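How to run a hands-on arm demo at an open day

These notes are for whoever sets up the pick-and-place table at the Drenero open day. They cover one arm, one table and a queue of visitors. The arm runs off the Divel controller and the wrist camera feeds the big monitor, so people at the back can follow what the gripper is doing. If your site uses a different controller the order still holds, but the menu names won't.

Allow 88 minutes from an empty bay to the first visitor. The first time we did it, it took well over two hours, mostly because the power board was in the wrong building.

## What you need

- The arm on its trolley, with the wheels locked and the feet wound down
- The two-finger gripper and a spare pair of finger pads
- A table with a plain, light-coloured top or cover
- The Divel controller, teach pendant and emergency stop on the long lead
- A monitor on a stand and the long video cable
- Barrier posts and tape
- Gaffer tape for every cable that crosses a walkway
- Two or three soft items and two or three rigid ones
- The printed run sheet

Leave the heavy tool changer at the workshop. It adds set-up time and visitors can't see the difference from behind the tape.

## Step 1: Place the trolley and the table

Put the trolley against the back wall so visitors can only come at it from the front and one side. Wind the feet down until the wheels spin freely, then check with a level. Slide the table in until its near edge lines up with the mark on the trolley rail.

Extend the arm to full reach by hand in free-drive mode and walk it around the table. Mark the outer limit on the floor with chalk. The barrier tape goes a full metre outside the chalk line, on all open sides. Move chairs, pram parking and the brochure stand further out again.

## Step 2: Power up and check the stop

Plug the controller straight into the wall outlet. Don't run it from the same power board as the urn or the monitor. Switch on, wait for the joint check to finish, then press the emergency stop. The brakes should clunk and the pendant should show a red bar. Release it, reset, and do the same again with the arm moving slowly.

If the stop fails either test, the demo doesn't run. Put the sign out and send people to the Ajayi conveyor display next door.

## Step 3: Set the speed

Load the open day profile. It limits the arm to 30 per cent of normal speed and lowers the grip force. Don't raise either one during the day, even if a visitor asks. A slow arm is easier to talk over and gives children time to guess where it's going.

Confirm the profile name on the pendant before every session. The controller goes back to the workshop profile after a restart, and it has caught us out once.

## Step 4: Set up the wrist camera view

Turn on the camera and send it to the monitor. Open the gripper fully. You want both fingertips on screen, coming up from the lower corners, with the gap between them in the lower middle. If one finger takes up much more of the picture than the other, loosen the bracket screw a quarter turn, straighten the camera and nip it up again. Hand-tight is enough.

Check the exposure with a dark item on the table. On a pale top the camera tends to favour the background and dark fabric turns into a flat black patch. Bring the exposure up until folds are visible in the cloth. The background will look washed out at the sides, and the people walking past will blur when the wrist moves. Leave it.

## Step 5: Teach the soft-item approach

Rigid items are simple. The Vakance test blocks are the same every time, and the stored program 118 handles them without changes. Soft items take more care, and visitors find them more interesting, so get this part right before the doors open.

Use a padded bag or a case with some body to it. Lay it on the table and jog the wrist in until the fingers are wide open with the bulge of the fabric ahead of them, centred on the gap. Look at the monitor as well as the table. You're checking three things:

- the tips are clear of the fabric on both sides
- no strap hangs across the path of either finger
- the shadow under the item is visible, so you can judge the height

A strap or buckle on top of the bag is fine as long as it stays away from the tips. Save the position as the pre-grip point once you're happy with it. At this stage the view on the monitor should be close to the one below.

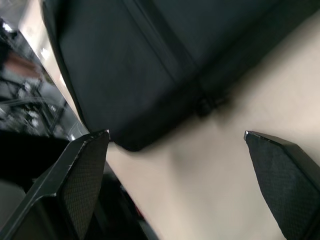

## Step 6: Teach the grip and lift

From the pre-grip point, jog forward slowly until the fabric sits between the pads, then close in small steps. Stop when the cloth starts to gather. Save that as the grip point. Lift straight up by a hand's width and hold. If the bag slides, lower it, open up and go in slightly deeper. Adding force is the last resort, as the open day profile caps it anyway.

Run the full cycle five times. Put the bag back a little crooked each time, because that's how visitors will put it back. You want five clean lifts in a row before you call it ready.

## Step 7: Run a session

Take visitors in small groups. One operator holds the pendant and the other does the talking and watches the tape. The operator with the pendant doesn't answer questions while the arm is moving.

1. Show the emergency stop and say what it does.
2. Run one block with program 118.
3. Point out the monitor and explain that the camera is on the wrist.
4. Stop the arm. Let one visitor lay the bag on the table.
5. Get the visitor back behind the tape, check the table, and run the soft-item cycle.
6. If the lift fails, reset and try once more, then move on.

A session takes about ten minutes with questions. Leave a gap between groups to wipe the finger pads with a dry cloth. Lint builds up on the textured surface and the grip gets less reliable through the afternoon.

## Packing up

Park the arm in the folded position before switching off. Cap the camera, coil the emergency stop lead separately and count the blocks back into the Vakance tin. Wind the feet up last. Write any changed positions on the run sheet and leave it in the controller lid for the next crew.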